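November 20, 2025

I've been putting off the arm budget for months, so I sat down last night and did it properly. Conall Conneely has been asking what we'll need by March, and "it depends" wasn't going to hold him much longer.

The arm itself is settled. What's left is the gripper, the table and a second camera. Zoretti do a two-finger gripper and so do Emberg. The Emberg one costs more but comes with spare pads, and I go through pads. I've put it down as the first choice.

I'm trying as much as I can in simulation before paying for anything. The test layout is a basket on a wooden table with drinks cans and a juice carton.

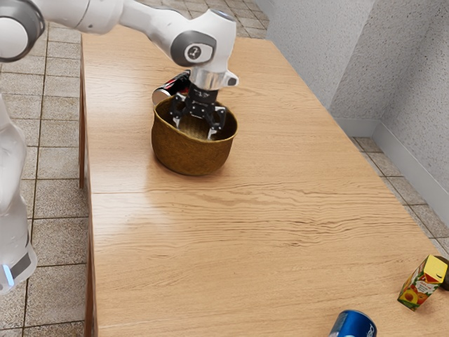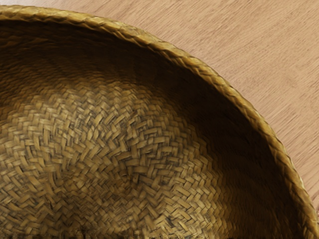 *Simulated, both of them. Gripper in the basket first, then the basket close up.*

The table is where I can save. Hestmont wanted 1000 for a steel bench, delivery extra, and I don't need steel. A plain wooden one will do if it's stiff enough.

Cameras are harder. The Mugo is 108 and the older model is 106, so there's no point buying the older one. I'd like two – one fixed and one near the gripper – but the second can wait.

I've also allowed up to 5 per cent for cables and brackets. Last time I allowed nothing and paid for it out of the camera money.

Still to do: ask Emberg about lead times, measure the doorway.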